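Sidari Tour Photographs: Collection Notes

Release dated 13 May 2026

Summary

The Sidari Tour Photographs are a set of digitised prints, contact sheets and handwritten notes documenting one concert tour by the group Trudia. The material was deposited with the Bomside Music Library by the Benítez family and is released for study, teaching and exhibition planning. These notes set out what the release contains, how it was prepared and the terms on which it may be used.

Contents

The release holds 1000 scanned photographs, arranged in 17 folders. Each folder corresponds to one stop on the tour and carries the name of the town. Within a folder, files are numbered in the order in which the negatives were cut, which does not always match the running order of the evening.

Most of the photographs show rehearsals, sound checks and performances. A smaller part covers travel, dressing rooms and lodgings. The folder for Sidari is the fullest and includes 50 frames from the second night, when the group played its entire first album.

A separate folder, named "notes", contains transcripts of the set lists and of the photographer's remarks on exposure and film stock. Spelling has been left as written. Words that could not be read are marked with a question mark in square brackets.

Preparation

Prints were cleaned by hand and scanned in colour, including those that are black and white. Scratches and fading have not been corrected. Where both a print and a negative survive, the negative was preferred — the print is listed in the index but was not scanned a second time.

The index is a single spreadsheet with one row per photograph. It gives the file name, the folder, the subject heading, the names of any performers identified and the condition of the original. Subject headings follow the library's own list, a copy of which is supplied with the release.

Known gaps

No photographs survive from the final stop, and its folder holds only a set list and a ticket stub. In the folder for the opening night, 25 frames are badly underexposed. They have been kept for completeness and are flagged in the condition column.

Performers have been identified from programmes and from the record sleeves of the period. Road crew and members of the audience are not named. Corrections are welcome and will be entered in the next revision, planned for February.

Rooms and lodgings

The heading "Rooms and lodgings" is applied to any interior that is neither a stage nor a backstage area. It is used for bedrooms, corridors, breakfast rooms and lobbies alike, and no attempt has been made to match a room to a particular hotel. 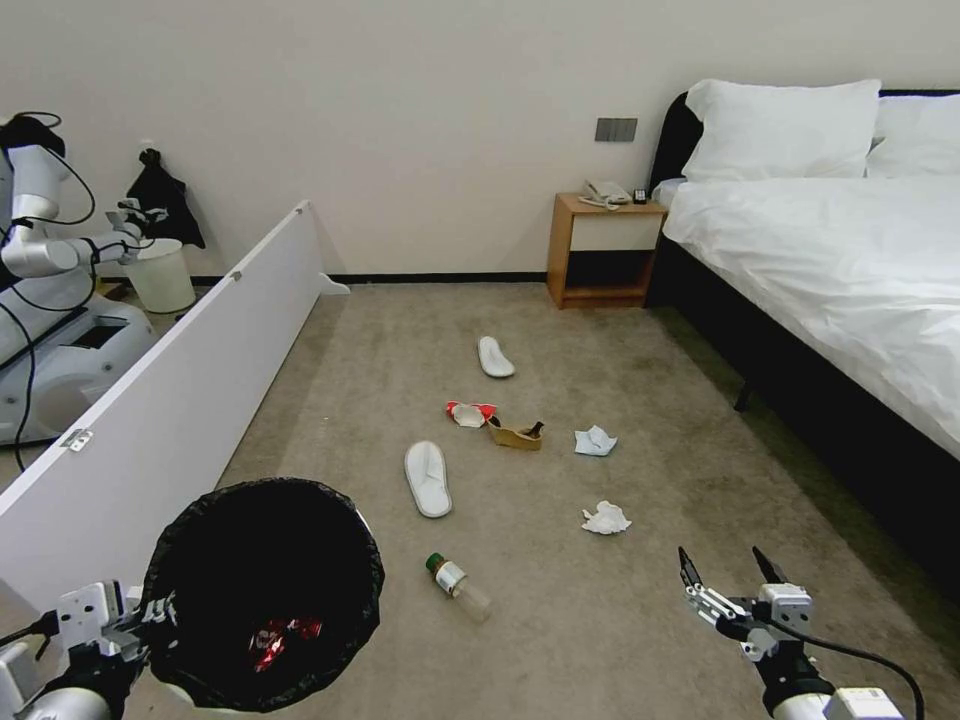

Bedroom with beige carpet, white slippers and a lined waste bin.

Terms of use

The files may be copied for private study and for teaching without charge. Publication in print, on a record sleeve or in a broadcast requires written permission from the library, which will consult the depositors. Requests should quote the full file name and state the size of the intended print run.

Please credit the material as "Sidari Tour Photographs, Bomside Music Library". Cropping is allowed for layout purposes, but colour should not be added to black and white originals.

Changes in this release

Folder names now use the English form of each town. Duplicate rows have been removed from the index, and the set list for the second night at Sidari has been transcribed again from the original sheet.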